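Programs > Student Projects > Armont Robotics Club > Reports

Reading time: 3 minutes

Progress Report to the Wolari Fund: Student Manipulation Project, First Reporting Period
Submitted December 2, 2019

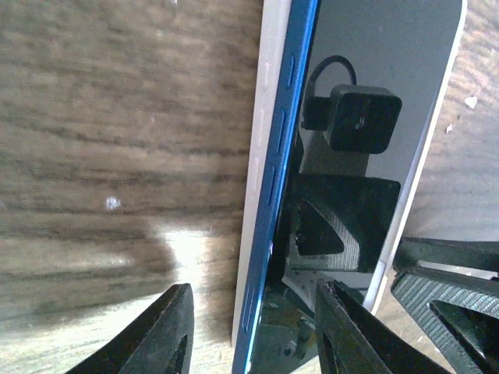 Ursina Mayrhofer asked at the October review whether the students were learning to handle objects in general or were only learning to handle one phone on one table, and she requested that this report address the point directly. The club accepts the question as a fair one. The work to date has concentrated on phones and their chargers, and the results given below should be read with that limit in mind.

1. Purpose of the grant

The Fund supports a student project in which club members teach a robot arm to pick up and set down small household electronics. Members guide the arm by hand through each task, record the motion together with the view from the wrist camera, and use the recordings to train a control program.

2. Work completed

Students recorded 2835 demonstrations during the period. Of these, 885 were set aside after review, chiefly for late gripper closure or incomplete camera data. The remaining recordings have been labeled and stored on the club's server, with a second copy held at the Mösli building.

Members work in 4 teams, each responsible for one stage: setup, recording, review, and training. Teams change places every month so that all students gain experience with each stage. The review team has written a short guide to accepting and rejecting recordings, and the other teams now use it.

3. Difficulties

Dark glass screens remain the main technical problem. A screen that is switched off reflects the gripper and nearby objects, and the program has at times treated a reflection as a second object. Glare from the tabletop adds to the difficulty. The training team is testing two measures – softer lighting and a larger share of recordings made with the phone turned at different angles. Results are not yet sufficient to report.

Finger alignment also required more time than planned. Phones are thin, and a small error in the approach causes one finger to land on the screen. Practice sessions on this step were extended by two weeks.

4. Budget

Expenditures are within the approved plan. A balance of $700 remains in the equipment line. The club requests permission to apply it to replacement grip pads and a diffused lamp.

5. Next period

The club will add objects of other shapes and surfaces, beginning with remote controls and computer mice, in response to the question raised in October. The program will then be tested on items that do not appear in any recording. The Prallow student meet remains the target for a public demonstration – the entry form has been filed and the division confirmed.

A list of rejected recordings, with the reason for each, is available to the Fund on request.

Contact: Armont Robotics Club, Student Projects Office | © 2019 Armont Robotics Club | Back to top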